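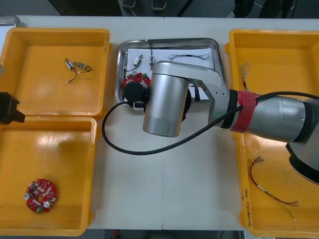
Pylyp Holovko writes that applicants keep asking him whether the night rota is compulsory. It is, for one week in every 14, and candidates who cannot accept this should not apply.

Water Meter Records Technician, Brumemdale depot
Reference: 351
Employer: Skandberg Utilities Support
Contract: permanent, full time

The post holder maintains the reading and replacement records for the Brumemdale and Chornovol supply districts. Duties include checking field sheets against the register, flagging implausible readings, issuing replacement orders and answering written queries from billing. Site visits account for the remaining hours and are made by company van.

Requirements
High school diploma or equivalent
Valid driver's license
Working knowledge of spreadsheets
Ability to lift 70 pounds
Two years in a records, stores or utility position

Experience with district metering is useful but not required. Training is given at the Brorton office during the first month. Travel to Brorton is reimbursed at the standard mileage rate.

Apply in writing, quoting the reference number. Enclose a resume and the names of two referees. Applications close Wednesday, October 1, 2025. Applicants from the July round need not reapply.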